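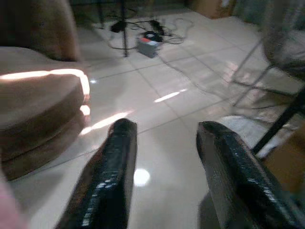
Glazed ceramic floor tile

Glazed ceramic floor tile is a hard floor covering made from fired clay and finished with a glassy surface layer. It is sold in many colors, of which white, off-white and beige are among the most common in homes. Large glossy tiles in these shades are often used in living rooms, where upholstered seats and cushions stand directly on the surface and thin gray grout lines mark the joints.

Composition and manufacture

The body of the tile is a mixture of clay, sand and other minerals, pressed into shape and dried. A glaze is applied to the upper face before firing, or between two firings. In the kiln the glaze melts and bonds to the body. The back of the tile is left unglazed, usually with a raised pattern that helps it grip the adhesive.

Gloss depends on the makeup of the glaze and on the rate of cooling. A smooth, fully melted glaze reflects light sharply, so that lamps and windows show on the floor as bright spots, streaks or bands. Matte glazes scatter the light and hide small marks better.

Layout and joints

Tiles are set in straight rows, in offset rows, or on the diagonal. A straight layout produces the least waste. Diagonal layouts require cut pieces along every wall and are generally chosen for hallways and square rooms.

The spaces between tiles are filled with grout, a cement or resin paste that hardens after application. Joints allow for slight differences in tile size and for small movements of the floor beneath. Gray grout is widely used with pale tile and shows dirt less readily than white. Larger tiles reduce the total length of the joints but call for a flatter base, and any difference in height between neighboring edges is easily noticed on a glossy surface under low light.

Use with furniture

Low seating, floor cushions and upholstered pieces without visible legs are often placed on tile without a rug. The hard surface does not dent under weight, but grit caught beneath a base can scratch the glaze when the piece is moved. Felt pads are suited to rigid legs and frames. For soft bases, the usual practice is to lift the piece, sweep beneath it, and set it down again.

Fabric in contact with the floor may take up water after mopping. Seats with a padded upper part and a separate lower section should be kept off the tile until it is fully dry. Slender stands and poles need a broad or weighted base, as smooth glaze offers little grip.

The Clirkholm housing survey, directed by Birthe Briem, recorded glazed tile in the main living room of 79 homes. In 8 of these the householders had replaced the grout but kept the original tile. The survey report, edited by Esmaeil Asadi, noted that beige and tan upholstery was frequently paired with off-white floors.

Care

Routine care consists of sweeping and damp mopping with a mild, neutral cleaner. Soap-based products leave a film that dulls the gloss. Acid cleaners can damage cement grout and some glazes. Dried splashes are most easily found by looking across the floor toward a light source.

Chipped tiles cannot be restored to their original finish. Color-matched fillers are available for small chips, while a cracked tile is normally cut out and replaced. Installers advise keeping two spare tiles from the same batch, as shades vary between firings.

See also

Grout
Porcelain tile
Terrazzo
Upholstery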